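Mai 2021. Bonjour à toutes et à tous, c'est Jeanine Willems, de Bellbridge ! J'ai le plaisir (et un peu le trac) de vous annoncer Sultana, notre collection de tissus imprimés pour l'été : 86 motifs, tous dessinés chez nous, avec des couleurs qui pètent. Joris Claeys a passé l'hiver sur les jaunes, je vous laisse juger ! Les coupons seront en boutique dès juillet, avec jusqu'à 400 mètres par motif. Pour recevoir des échantillons, écrivez-moi, je réponds vite.

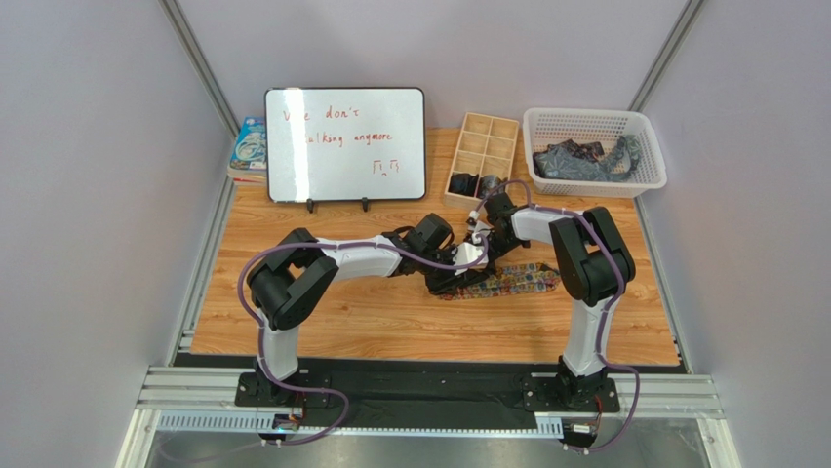
Peut-on commander Sultana au mètre ?
Les commandes au mètre ouvrent en juillet, en boutique, avec un minimum de quatre mètres par motif.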